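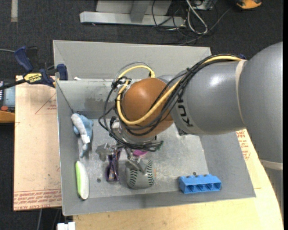 Speaker notes: Can Machines Do the Chores Yet?
Testelberg session, Thursday, 2 p.m.

Opening
Thank the hosts. State the question plainly: can a machine tidy a room or sort a bin of mixed goods without help? The position of the Atdale program is that it can do parts of the work, slowly.

Mixed items
Stay on the first slide. Point to the ball, the plush toy and the crinkled purple package. A person picks up each one without thinking. A machine must choose a grip for each, and a soft toy changes shape when it is squeezed.

Shop floor
The Bukent trial logged 1,851 picks over 6 weeks. Single items in open space gave little trouble. Items lying against a wall of the bin accounted for around 40 percent of the failures. Pause for questions on method.

Household
Laundry and dishes remain harder. Homes differ from one another, and no one resets the room between attempts. Refer the audience to the Butt report, section 2.

Close
Recommend supervised use in shops for now. The household review resumes in December. Hand over to the panel chair.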